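4. The Open Day Demonstration

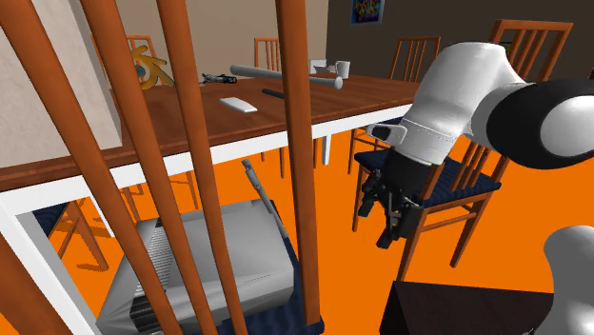
4.1 Setting and purpose

Figure 1. Simulated dining room used at the open day. Arm and gripper at right, long table with mixed objects behind the chairs.

The open day was held at the Jerkstead site on Tue 2 June. Visitors came in small groups, sat down in front of a large screen, and watched a simulated arm work in a rendered dining room (Figure 1). The real arm stayed in the lab at Pustadport. We had planned to run both side by side but the link between the two sites kept dropping in rehearsal, so simulation only.

Two aims. First, to see whether people with no background in robotics can tell what the arm is about to do. Second, to get requests from them in their own words, which our earlier set lacks almost completely - the March requests were all typed by lab members and it shows. Lab members say "grasp the cylinder". Visitors say "get me that tube thing".

The dining room was picked over the plain tabletop used in Section 3. Chairs are the main reason. A chair back with slats blocks part of the view and leaves narrow gaps, and a planner that does well on an open table can do badly with a chair in the way. In Figure 1 the table is seen partly through the slats of the near chair, and one of its thick posts hides part of what lies behind it. There is also an object resting on the near seat, a large gray angular one, so the table is not the only place a request can point to.

4.2 Procedure

Each group got a short spoken introduction, the same text every time, read by Jaxon MacLeod. Then a practice request, not scored. After that any visitor who wanted to could make one request out loud. The operator typed it in as spoken, fillers removed, nothing else changed. Before the arm moved, the screen was paused and the rest of the group marked on a paper card which object they thought it would go for. Then the run was started.

Runs were stopped after 70 seconds if the arm had not finished. This limit was set the night before and is probably too short for requests involving the far end of the table. A stopped run counts as a failure in what follows, even where the arm was clearly on its way.

We took 64 requests in all. Planning used the Kollis planner from Section 2 with no changes to its settings. Scene layouts came from the Aguiar set, which holds 998 layouts of the same kind of room; 30 of these were drawn for the day and reused between groups. Reuse means some layouts were seen by more visitors than others. We did not correct for it.

4.3 What visitors asked for

Most requests named an object on the table. Everyday things got plain names straight away, the white mug above all. Objects with no obvious name were harder. The golden-yellow one with the ring and three prongs was called a crown, a sun, a badge and "the gold whatsit", and the language module only handled the request when a color was included. The small black and gray mechanical piece was hardly asked for at all. When we asked why, visitors said they did not know what to call it.

Position words were a bigger problem than names. "Behind the chair" was used both for behind as seen on the screen and for behind the chair's own back, sometimes by the same person. The planner always takes the screen reading. Several of the wrong pickups come from this alone, and a clarifying question before moving would have caught them. We did not have one ready. It is being added now.

A few requests went outside what the system does. Push the chairs in. Set the table. Take the picture down from the wall. These were typed in like the others and the arm stayed where it was, as it should, but the screen gave no message and visitors read the silence as a crash. One group left at this point and their cards are incomplete.

4.4 Reading the arm

The paper cards gave us more than we expected. With the arm paused in its start position visitors mostly went by the words of the request and ignored the arm. Once we began pausing a second time, part way through the motion, they switched to watching the gripper. Fingers pointing down were taken to mean that the arm was ready to pick somthing up, wherever it was. In the start pose the fingers point down anyway, so this cue says very little, and a start pose with the gripper turned away might be easier to read. Not tested yet.

The second pause was added after the lunch break, so the morning groups do not have it. Their cards are kept seperate in the analysis and are not pooled with the afternoon cards anywhere in this section.

4.5 Limits

Visitors chose to come and were mostly interested in robots already. Groups talked among themselves while filling in the cards, in spite of being asked not to, and answers within a group are not independent. The screen was also hard to see from the back row with the blinds open - these were closed from the third group onward.

Rendering may matter too. The floor is a flat bright orange, and visitors commented on it more than on anything the arm did. Whether a more ordinary floor changes how the motion is read we cannot say from these data. A repeat with the real arm at Pustadport is planned, using the same cards and a longer time limit.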